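Ronda parts sorting, read me first

Last updated Jun 29, 2025

Hello! If you've copied the Ronda folder onto your machine and want to know what's in it, start with this page. I wrote it for myself in April, when I kept forgetting how I'd named things, and it has grown a bit since then (sorry, it's not very tidy in places).

What's in it

Ronda is a set of short recordings and notes about sorting small metal bits: nuts, rings, little cylindrical fittings, the sort of thing that ends up at the bottom of every toolbox. There are 31 recordings at the moment. Each one has its own folder, and inside you'll get the pictures, a plain text file with my notes, and a list of the parts used. The list is a CSV and it opens fine in any spreadsheet. If you only want the lists, they're also gathered together in the folder called lists_all, which saves a lot of clicking.

It's one of two sets under the Pradeo project. The other is Clerkico, all paper and envelopes, and that one has its own read me. Please don't mix the file names up, they look very alike and I've done it myself more than once!

The table and the trays

The layout is simple. A long table with a glossy light-blue plastic sheet over it, a pale curtain behind, and two trays next to each other near the middle. One is a blue plastic organiser with small square compartments, the other is a shallow stainless-steel tray with a grid of little holes punched in the bottom. I'm very fond of the steel one. It came from a box of old kitchen bits and it rinses clean in no time, so I never had to think about grease.
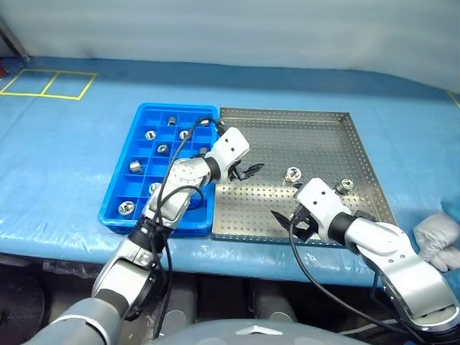
The sheet was the part I fussed over most. I tried a cloth first and the smaller rings kept snagging on it, whereas plastic lets you slide a stray nut back with one finger. The price you pay is shine. You'll get bright patches wherever the plastic creases, and silver parts on top of that can be a pain to pick out if you're labelling by eye. I've flagged the worst ones in the notes with the word GLARE in capitals, so you can search for it and skip them if you like.

Yellow tape marks out two squares on the left of the table. In my notes they're called A and B, with A always the one nearer the trays. If a note says "parked in B", it means something was put down there for a while and dealt with later.

How the parts are named

I went with shape and nothing cleverer. "Ring" is anything round with a hole through the centre, whether it's a nut or more like a bearing. "Cyl" is a taller, tube-ish piece, and I add "up" or "side" depending on whether it's standing or lying down. "Odd" is everything else, and also anything I couldn't see well enough to be sure of. Roughly 40 entries are still down as odd and I'd love to get that number lower.

Sizes aren't in there. I did start measuring, then lost the sheet, and starting again didn't appeal.

Things to watch out for

Recordings 2 and 3 have their part lists swapped. I've left them as they are so that older copies still match, but do swap them back before you use them.

Parts hidden behind something else still get a row in the list, with "partly" in the last column.

Using it

Help yourself for teaching, tinkering or research. If you pass it on, please keep this file with it and mention Hauksdóttir as the source. Corrections are very welcome, just put them in a text file called fixes in the folder they belong to and I'll fold them into the next copy.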